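I have been told, by people I love, that a desk should have nothing on it but the thing you're working on. My aunt, Anneliese Strobel, has believed this her whole life, and every October when she visits she stands in my doorway and sighs. Well, I disagree, and I've had 11 years of sighing to get my argument straight!

Here's my position. A tabletop is for living on. I want a globe where I can see it, preferably a cork one, because you can stick pins in the places you keep saying you'll go (I have 3 pins in Portugal and have yet to buy a ticket). I want cans lined up near it. I want one of those clear plastic organizer boxes, since the opaque kind is where tape goes to die.

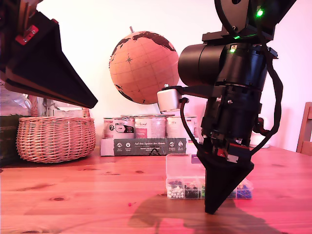
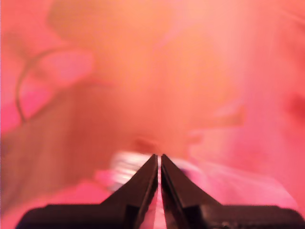
Anneliese's answer to all this is drawers. Drawers! I had a desk with drawers once, a big Steinbach thing from a neighbor's garage sale, and I lost a passport in it for almost 2 years. Everything I put away in there I ended up buying again. When I finally emptied it out on a Tuesday night I found four staplers.

And I do tidy, before anybody writes in. I wipe the wood down, I toss the dead pens, I push things to the back so there's room for my elbows. What I won't do is hide a globe in a closet so the room can look like a hotel lobby. A globe in a closet is just a ball.

She's coming again next month and has already offered to bring me a "nice little tray." I said okay to the tray. It'll fit next to the cans if I scoot them over.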